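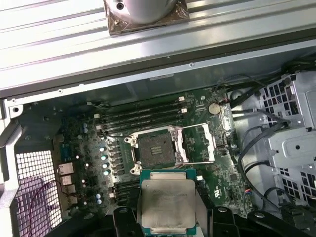 Curthorpe Parts Word List

Version 7

Contents of this folder

The Curthorpe list is a collection of 448 names for computer parts, as they are used by people who buy, sell and repair second-hand desktops. For every name we give the plain English term, the other spellings we met, and one sentence where the word was used. The list was made for translators and for people who write shop pages in a language that is not their first one. I am one of these people, so I know the problem well.

The files

parts.csv — the main table, one name per row
spellings.csv — other spellings, linked to the main table by the column part_id
sentences.csv — the example sentences
notes.txt — remarks on the difficult cases, in no special order

All files are in UTF-8. The separator is a semicolon, and please check this before you open the tables in a spreadsheet program. Two users wrote to me that the file was broken, and in both cases it was the separator.

Columns in parts.csv

part_id: a number, never used again if a row is deleted
term: the plain English term, in lower case
group: one of board, processor, memory, storage, power, case, cable, other
level: "common" or "trade"
source: Kulleck, Bataineh or Druka
checked: yes or no

The group "other" is bigger than I would like. Fans were there until version 5 and now they are in "case", also when they sit on a processor cooler. I am still not sure this was the right decision.

Where the words come from

The oldest part is from the Kulleck price sheets, which were printed and had to be typed by hand. The Bataineh part was copied from the labels of a repair shop, with permission of the shop. Druka is a small newsletter for collectors, and its readers sent us 64 terms in December. These are marked "trade" almost everywhere, because collectors use words that a normal customer does not know.

Difficult cases

"Processor", "CPU" and "chip" are three rows and not one. In the sources, "chip" can also mean a memory chip, so we could not join them.

"Heat spreader" and "heat sink" are often mixed. In our list the heat spreader is the metal lid that belongs to the processor itself, and the heat sink is the separate part that is put on top. The Kulleck sheets use "heat plate" for both. We kept it as a spelling of both terms, with a remark.

"Socket" was easy in English, but translators told us that in their languages the same word is used for the power outlet on the wall. The example sentence was changed for this reason.

"Workstation" and "desktop" have separate rows. Sellers like the first word since it sounds more expensive.

Known problems

Sentences with a part_id under 100 were written before we had rules for them, and some are too long. The rows from Bataineh have many abbreviations that I could not confirm. They have "no" in the column checked. Please do not count them as correct.

Plural forms are missing. I started with them and stopped.

Corrections

Rhun Gittins reads the corrections every Wednesday. Send the part_id, the old text and the new text, and tell where you have seen the word. A new term needs one real sentence — a shop page, a manual or a letter is fine. Terms without a sentence wait in notes.txt until somebody finds one.

Use

You can copy and change the list freely, also for paid work. Please keep the name Curthorpe and the version number, so that readers can find the newer one.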